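Zwischenbericht zum Teilprojekt Signalprüfung
Berichtszeitraum Februar bis Mai
An: Trudy Stubbs, Stubbs Vermögensverwaltung
Von: Nikau Sutcliffe, Auswertung

Stand der Arbeiten

Der Auftrag lautete, die Momentum-Strategie von Gunetti auf europäischen Nebenwerten nachzurechnen und zu sagen, ob sich eine Beteiligung mit eigenem Geld lohnt. Die Nachrechnung ist zu großen Teilen fertig. Eine Empfehlung gibt es von mir noch nicht, und wer auf ein Ja gehofft hat, sollte die nächsten Absätze lesen, bevor er Mittel umschichtet.

Gunetti hat uns eine Liste mit 2639 Handelssignalen überlassen. Davon ließen sich 1059 mit den Kursdaten von Brurden eindeutig abgleichen. Beim Rest fehlen Zeitstempel, oder die Ausführungskurse liegen außerhalb der Tagesspanne. Ashton Rewi hat zweimal nachgefragt und beide Male ein Werbeheft bekommen. Für die weitere Rechnung habe ich nur die abgeglichenen Signale verwendet. Ob diese Auswahl das Ergebnis verzerrt, kann ich derzeit nicht sagen. Ich vermute es.

Was bisher herausgekommen ist

Vor Kosten sieht die Kurve ordentlich aus. Mit Spreads, wie man sie in diesem Segment tatsächlich bezahlt, bleibt vom Vorsprung gegenüber einem schlichten Indexkauf wenig übrig. Ein großer Teil des Gewinns hängt zudem an 7 Positionen, alle aus derselben Branche und alle in einer Phase eröffnet, in der fast jeder Titel dieser Branche gestiegen ist. Nimmt man sie heraus, liegt die Strategie hinter dem Index. Gunetti nennt das "selektive Stärke". Ich würde es vorläufig Glück nennen.

Zamfira Dinu hat die Stop-Regeln getrennt geprüft. Ihr Befund: Die Schwellen sind auffällig genau auf die Vergangenheit zugeschnitten. Verschiebt man sie um einen halben Prozentpunkt, kippt das Ergebnis in mehreren Quartalen. Das spricht für Überanpassung, auch wenn Warrick Pearce den Zeitraum für zu kurz hält, um so etwas zu behaupten. Seinen Einwand habe ich aufgenommen, er gilt allerdings genauso für die Behauptung, dass die Strategie funktioniert.

Der Parallellauf auf dem Musterkonto läuft seit März. Die Signale kommen vor Börseneröffnung, meist kurz nach 8 Uhr, und werden von Hand eingetragen. Bis zum Ende des Berichtszeitraums waren es 431 Einträge. Die Abweichung zwischen Signalkurs und erzieltem Kurs ist größer als in den Unterlagen angegeben, vor allem bei kleinen Titeln am Vormittag.

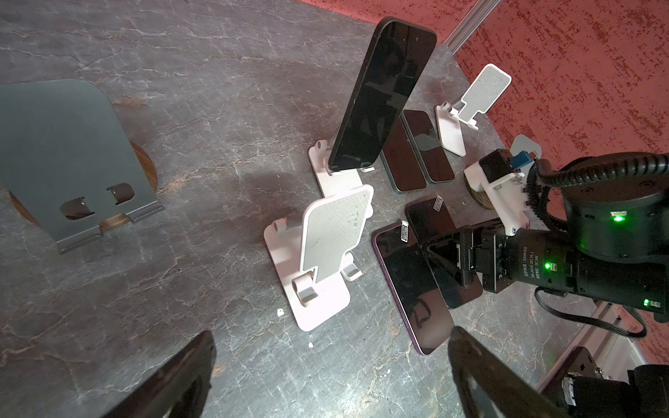

Offene Punkte

Die fehlenden Zeitstempel. Ohne sie bleibt mehr als die Hälfte der Liste unbrauchbar.

Die Gebührenstaffel. Im Entwurf des Vertrags steht eine Gewinnbeteiligung ohne Verlustvortrag. Nach einem schlechten Jahr würden wir also schon für das bloße Aufholen zahlen. Das halte ich für nicht annehmbar, unabhängig vom Rechenergebnis.

Die Vergleichsgröße. Gunetti misst sich an einem Kursindex ohne Dividenden. Ich rechne alles noch einmal gegen den von Unton geführten Index mit Dividenden und erwarte, dass der Abstand dadurch weiter schrumpft.

Mittel und weiteres Vorgehen

Das Budget für Daten ist bis auf einen kleinen Rest verbraucht, die Arbeitszeit liegt im Plan. Ich beantrage die Verlängerung des Parallellaufs bis August und bitte darum, bis dahin keine Absichtserklärung zu unterschreiben. Zusätzliches Geld brauche ich dafür nicht, nur den Zugang zu den Brurden-Daten, der Ende Juni ausläuft.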